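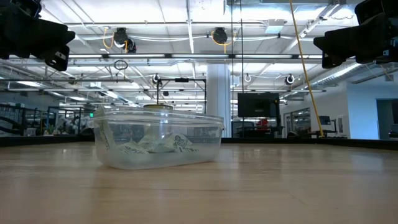 From: Fredy Agudelo
To: Grastau food shelf list
Date: March 12, 2020
Subject: Re: What do we do with the packets?

> The shelf at Grastau is full of soup and drink packets again and half of
> them are out of their boxes. I can't tell what goes with what, and some
> have no date I can find. Can we just throw out anything loose? Also, who
> decides how long past the date we keep things? Last September we had one
> rule and now it seems everyone has their own.
>
> Marit

Marit,

Please don't throw out everything loose. A sealed packet is fine without its box as long as the name and the ingredients are printed on the packet itself. If the ingredients were only on the box and the box is gone, we can't give it out. People with allergies have to be able to read what they are getting.

On dates, this is what I have been doing and I would like us all to do the same:

Use-by date: we don't hand it out after that day, no exceptions.

Best-before date, dry goods: up to 30 days past, if the packet is sealed and has no holes. Check the corners and the seam along the back. That is where they split.

Cans: same 30 days for now. I know cans keep much longer. We can talk about a longer limit at the next meeting but I don't want two people using two numbers in the meantime. Dented on the rim or swollen goes in the trash.

No date at all: set it aside and ask me. On many packets the date is pressed into the seal and has no ink, so hold it at an angle to the light before you give up on it.

For sorting, use the shallow clear bins and stand the packets on edge if they will stay up. Keep cans out of those bins. They crush the packets and the bins crack when you lift them. One kind of thing per bin is best, but savory in one and sweet in another will do when we are short of space.

We gave out 110 bags last month and have 47 households on the sheet now, so things should move faster than they did in the fall. The printed labels came from Drukport. They sent 4,000, which should last us. Put one on the front of each bin with the earliest date in it, and write in pencil so it can be changed.

The Reltex shelving is still missing two of its brackets. I have written to them twice. Until the brackets come, nothing heavy on the top level, please.

Does anyone have a key to the side door that works? Mine turns but the bolt stays where it is.

Fredy

--
To leave this list, send a blank message with "unsubscribe" in the subject line.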